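Building Conditions Workshop -- Notebook, November
Entry kept by I. Crichton, shared with the inspection desk

Morning. Reviewed the Postma Court file ahead of the nuisance hearing. The city attorney's office has asked the workshop for a plain account of conditions in the building, limited to what our own instruments recorded. Opinions on the tenants or the landlord are outside our task and will be left out.
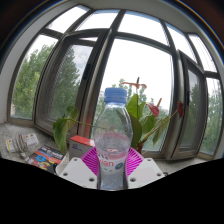
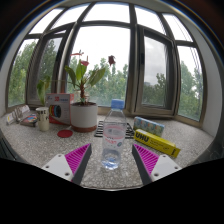 The sound logger in the second-floor hallway ran for nine nights. The logger in the stairwell stopped on the fourth night, and its record should be marked incomplete in the report. Both units are to be checked against the bench source before they go out again. The reading limit for hallways after 10 p.m. is set at 60 decibels in our procedure. The table will list each reading above that limit with its time, and no average will be given in the summary.

Door hardware. The rear entrance closer was tested on site with the Gedov gauge. The latch did not catch when the door was released from a narrow opening. Set the sample closer on the bench at 50 pounds and repeated the test; it latched each time. The site closer may be worn, or the frame may be out of square -- the file does not contain enough to say which. A second visit has been requested through the owner's agent, Flilcombe.

Lighting. Parking lot readings were taken after dark on the first visit only. The north fixture was out. Flilcombe states in its letter that the fixture has been replaced. We have not confirmed this, and the report is to say so.

Records. The police call list supplied to us runs to 800 lines and includes calls from the adjoining street. It is not our record and will not be attached. Colleagues who receive questions about it should refer them to the city attorney.

Afternoon. Moved the logger files to the Bunano archive and checked that they open. The stairwell file opens but shows no end time. Left the original card in the locked drawer, labeled, with the sign-out sheet.

Still open: second door test, north fixture, bench check of both loggers.

Contact: Building Conditions Workshop, inspection desk | © Building Conditions Workshop | Back to top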